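Home Journal Issues Authors Contact
Search this site Go
January 3, 2024, by Smaranda Ciobanu

3.2 Plate colour and portion estimates

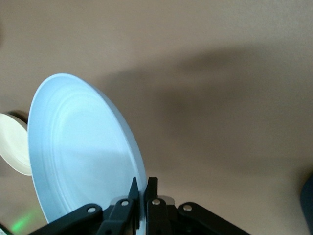
Figure 2. Light blue plastic plate with ridged rim.

Households in Cundville and Semness kept a written record of evening meals for 30 days in February and after. Of the 1,571 entries returned, 19 gave no serving weight and were left out. Estimates were compared with weights taken on a kitchen scale. Rice was judged too low in both towns, and the error grew with serving size. Plate colour had no clear effect once household size was allowed for.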